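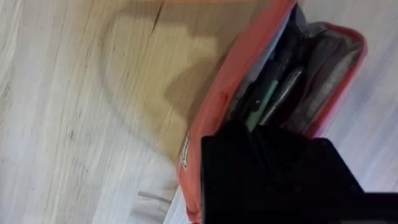
How to sort out a pencil case (and keep it sorted)

I have put this job off more times than I care to admit, and every single time I get round to it I wonder why, as it takes one cup of tea and leaves me feeling pleased with myself for days. August is when most people do it, with school on the horizon, but any wet afternoon will serve.

What you need

A clear table, a sheet of scrap paper, a slightly damp cloth and an old dry toothbrush. A soft zipped case is what I have in mind here, the padded sort with a lining, though tins are much the same (and easier, to be fair).

Emptying it

Open the zip all the way to the end. People tend to stop halfway and fish about with two fingers, and then the sharpener stays hidden down in the corner until next year. Take the pens out one at a time and lay them side by side on the table. When the big things are out, turn the case over the scrap paper and give it a good shake, then fold up the paper and tip the shavings in the bin.

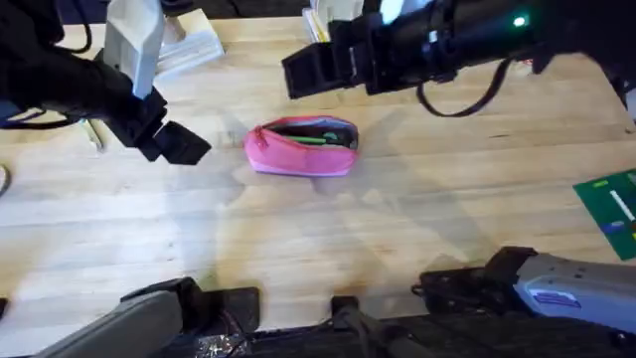

Chak-lun Mok wrote to say that shaking never shifts the crumbs in the seams of his, and that he pulls the lining right out like a trouser pocket and brushes it from the inside. Do try that if your lining is loose enough! Mine is stitched down at the bottom, so I go in with the toothbrush and work along the edges, then wipe round with the cloth and leave the whole thing open on the windowsill until the lining feels dry.

Testing the pens

Scribble with every one. A ballpoint that skips deserves a second chance, so try it on the sole of a rubber slipper before you give up on it. Felt tips that have gone scratchy can go, and so can any pen without a lid. 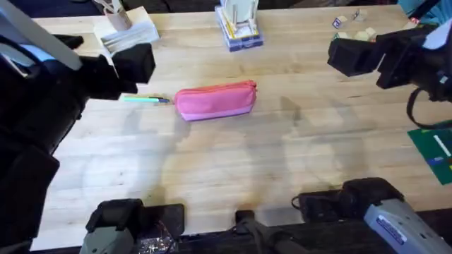
Once you know which ones work, be a bit strict. I allow myself six, all told, and the spares live in a jar on the shelf. Put the longest in first, along the back, with the caps all facing the same way, and the ones you use every day on top. Rubber and sharpener go at the end where the zip opens, so you can get at them without unpacking everything.

If the zip is stiff, rub a plain pencil lead up and down the teeth on both sides and run the slider back and forth a few times. Wipe off any grey afterwards or it will end up on your cuffs.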